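Wood grain in tabletops

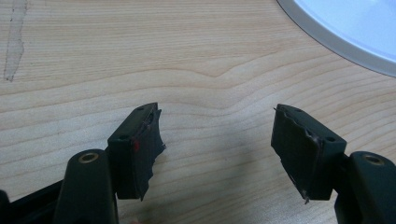
Wood grain is the pattern formed on a cut board by the growth rings and fibers of the tree. In furniture it is most noticeable on tabletops, where a large flat surface is seen from above and in changing light. The look of the grain depends on the species, on the part of the log the board came from, and on the angle of the saw.

Growth rings

In temperate climates a tree adds one ring each year. The part laid down in spring is usually paler and softer, and the part laid down in summer is darker and denser. On the face of a board these two layers show as alternating stripes. Widely spaced stripes can mean fast growth, but the angle of the cut also changes the spacing, so the face of a board is a poor guide to the age of the tree.

Cuts

Plain-sawn boards are cut at a low angle to the rings. Their faces show wavy lines, arches and humps, a pattern often called cathedral grain. Quarter-sawn boards are cut close to a right angle to the rings and show straighter, more even lines. They move less with changes in humidity and generally cost more, as more of the log is wasted.

Rotary-cut veneer is peeled from a turning log in a continuous sheet. It tends to give broad, loose figures that can wander across the full width of a table.

Finish

Most dining and kitchen tables have a clear coat. Varnish and lacquer form a film on top of the wood, while oil soaks into the surface and needs to be renewed. Clear finishes darken some pale woods slightly over time, and oil-based varnish adds a yellow tone.

Marks and stains

White or cloudy marks are usually moisture held in the finish. Dark gray or black marks often mean that water has reached the wood itself, where it can react with iron and natural tannins. Light marks may fade as the finish dries. Deeper ones may need sanding or bleaching, and sanding is risky on veneer.

Plates and serving dishes with an unglazed foot can scratch a soft finish when dragged. Felt pads, placemats and trivets are the common forms of protection. Spills are best wiped along the grain with a soft, slightly damp cloth, followed by a dry one.

See also: Veneer; Quarter sawing; Wood finishing; Trivet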